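Kamberg Folding Worktable, 40-inch 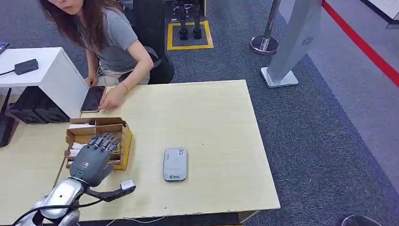
Do you need tools to put it up?
None. The legs swing out and lock with a sliding collar, and one person can do it in a couple of minutes once the collars have loosened up. Ours were stiff out of the box.

We sell this table, so take the next part however you like. The maker calls it "workshop grade." We have no idea what that means, and Kamberg didn't answer when we asked. What we can say is that it stands level on a flat floor and wobbles on a bad one, same as every other folding table we carry. The adjustable feet help a little.

Height: 30 inches
Length: 40 inches
Depth open: 18 inches
Shelf (sold separately): Udeck clip-on, 14 inches

The top is sold as "scratch-proof." It isn't. Songül Gezer in our returns department dragged a set of keys across one and got a mark you can feel with a fingernail – a light one, but a mark. Put a mat down if you care about that sort of thing.

Is it better than the Brunton? For packing orders or sorting parts, probably. The Brunton is heavier and takes a vise, and this one does not, whatever the leaflet says about "light clamping." The Jovari costs less and has worse hinges. Vaughan Ormsby, who buys tables for us, would still pick the Brunton for a garage.

Spare collars are in stock. Feet are on back order until January.

Returns accepted unfolded or folded, but please keep the carton.

Page last checked 10/20/26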